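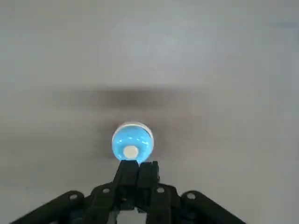
Jadness is the pick-and-place dataset our student robotics club put together this fall, and this file is the card that goes with it. We started in October with two arms, one long table and a lot more enthusiasm than know-how. The task is as small as we could make it: find a little round blue object on the table, pick it up, move it somewhere else, let go. Getting the grasp right took most of our practice time. In a good one the piece is pinched right at the tips of the two black fingers, with the blue still facing the wrist camera. When an operator managed that on the first try there was usually cheering, and you may be glad to know we recorded no audio!

Version of this card: 16 December 2020
Maintainer: Azra Yordanov
Status: first release, still being cleaned

What's in it

The release has 2,000 episodes, all driven by hand by club members. Each episode is one attempt, from the first movement of the arm until the operator presses stop. You get the camera streams, joint positions, the gripper opening and a short text note if the operator felt like writing one (some of us wrote paragraphs, sorry). Of the total, 402 are marked as failed. Please don't throw those out! We learned more from them than from the clean runs, and our second training attempt got noticeably better at recovering once they were mixed in.

Folders

krasniqi/ — the main training split
sturkell/ — held out for testing, recorded by people who aren't in the training split
dandorano/ — warm-up runs from new members, messy, not used in our results

The folder names are our old team names from the club's spring contest. We meant to rename them and then every script depended on them, so they stay.

Viewpoints

There's a wrist view and a view from above the table. The wrist view is the one we're proudest of. You see the open fingers at the bottom of the picture and the target coming closer, and for a lot of the approach it isn't lined up at all — it can be well off to the left, with plain table in the gap between the fingertips. Those early, off-center frames turned out to matter a great deal for training, so we kept every episode at full length.

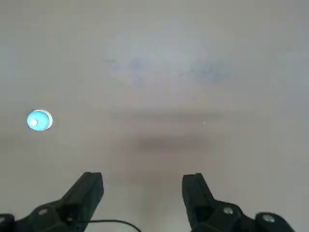 Azra's comment on the first draft of this section was that keeping full episodes is fine as long as we say how much idle time is in them, and that anybody training on the raw files should trim the pauses at the start or the model will learn to sit still. Good point, and it happened to us. Our first policy sat there beautifully. The script trim_idle.py cuts the waiting from the start of an episode and leaves the rest alone. Run it once, before you make your splits, and check the log it writes.

How we recorded

Operators took turns and nobody drove for more than 13 episodes in a row, after which they swapped out and did labels for a while. Between episodes the object was moved to a new spot by hand. We asked people to vary it and to be a bit mean about it: far side, near side, close to where the arm has to stretch. The arms have separate logs, so you can load only the side that was moving. In the table view you'll see the power adapters and cords on the shelf at the far edge. They're useful for telling which way is up when you're checking camera calibration.

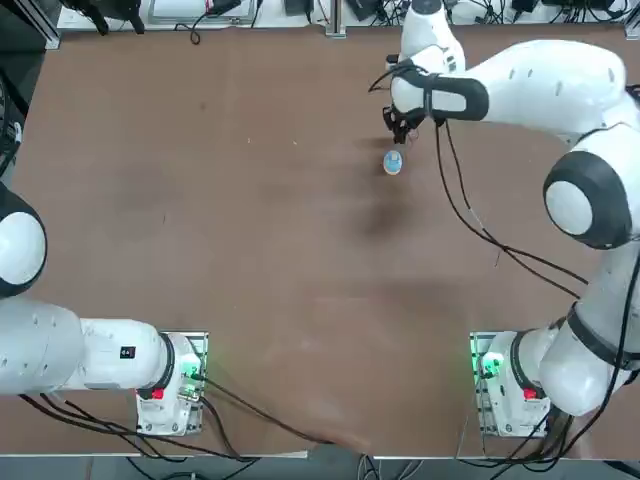

Could you add runs where both arms work together, a reader named Teo asked on the issues page, since a handover would make a much harder test? We'd love to! It's first on the list for spring. Passing something this small between two grippers is a fun problem, and we've already had some arguments over which arm should let go first.

Known problems

Success labels are from the operator, with no second check.
A few notes are in the wrong episode. If a note makes no sense, try the one before it.
Lighting changed over the term and we didn't log it.
Gripper opening is in raw motor units. Conversion is in units.txt.

Using it

Go ahead and use it for class projects, club projects or anything you're curious about. If you train something on it, open an issue and show us, even if it works badly. Fixes to the labels are very welcome, one folder per pull request please.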